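4. Findings from the site visits

We use cookies to remember your settings. Accept all | Manage preferences

4.1 The workplace

Fukano packs small household refill orders from a unit in Pliltisside. Packing was done entirely by hand until July, when the firm put a two-armed station, known on site as Prurkine, at the end of one bench row. The station handles light items of mixed shape: bottles, small boxes, soft packets and the clips used to close opened packets. It does not replace a whole job. It takes over the reaching and placing, and leaves checking, labelling and all decisions about damaged goods with the staff.

Our group interviewed staff on both shifts and watched the station over two visits. We did not measure output, as the firm already does this. Our interest was in how tasks were divided after the change and who decided the division.

4.2 Division of tasks

Before the change a packer had one task list covering the whole order. Now there are two lists. The station's list holds actions that can be written down as a start position, a grip and an end position. The packer's list holds the rest. The boundary has moved three times, each time after a complaint from the bench and not from the office.
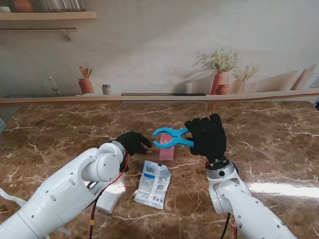 Figure 3. The station with a blue clamp in the right hand, over the pink item.

Items with a fixed shape gave the staff little extra work. Soft packets were the main source of extra work. A packet lies differently each time it is put down, and staff reported flattening packets and turning them label up before handing over to the station. This step appears in neither task list. We recorded it as hidden work — work that exists only because the station does — and it was mentioned in most interviews.

A second form of hidden work is waiting. A packer must stay within reach of the stop button while both arms are moving, so the minutes saved on placing cannot always be spent elsewhere. The shift plan counts these minutes as free. 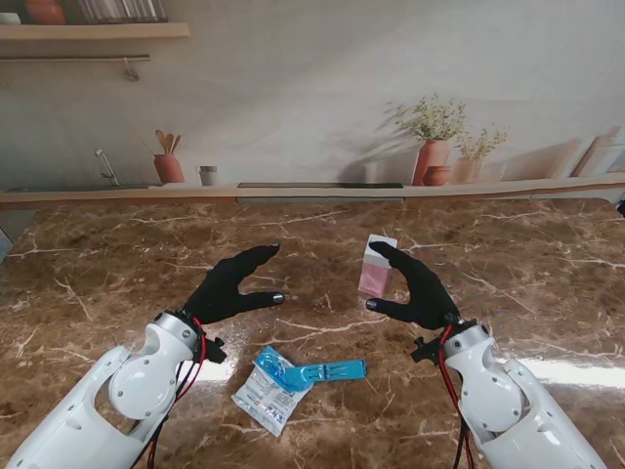
Kyriaki Margaritis objected to the word "free" when she read our draft. She wrote that standing by the button is tiring in its own way, that she used to talk to the next bench while packing and now keeps her eyes on the arms, and that the plan should list standing by as a task with a time against it. We have kept our wording but agree with the point, and it is taken up in section 5.

4.3 Skills and pay grade

Fukano trained two packers, Lefteris Karras and Lesego Mokoena, to set grips and positions. Training lasted 3 days. Both now spend part of each shift changing settings when a new product arrives. Their pay grade has not changed, and the job description still reads "packer".

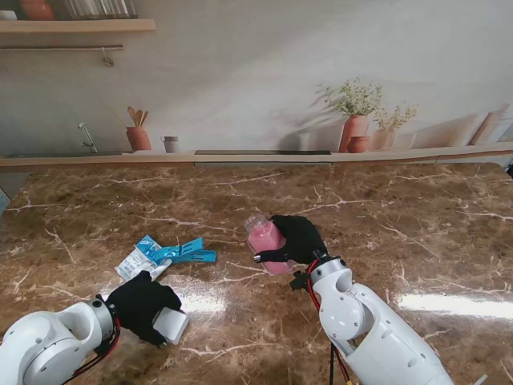 Other staff can stop the station but may not alter a setting. When neither trained packer is on shift, a new product is packed by hand, at the old pace, until one of them returns. The log we were shown holds 316 entries, of which 300 are changes of setting made by these two people. The firm therefore depends on them more than its staffing plan suggests.

Grigoris Sarantis, the shift lead, would like a third person trained. The request had not been answered when we finished our interviews.

4.4 Bench layout

The station works on a brown marble top with a light wooden ledge behind it. Items are set out within reach of both arms, and staff asked for the same order of placing on each shift, with the upright item in the middle and flat items nearer the front. This was agreed verbally and has not been written down. New starters learn it by watching. 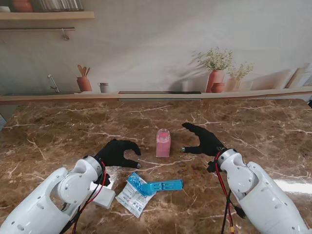 Figure 6. Bottle upright between the two hands, packet and clip in front.

4.5 Limits of the study

All interviews took place on site and during paid time, which may have made some answers more careful. Agency staff were not included. Myrto Politis carried out the coding of the interviews alone, so there was no second reading. The comparison with the Antoniadis site, planned in our proposal, was dropped when access was refused.

Draft submitted for marking 2023-01-13. Interview questions are in Appendix B.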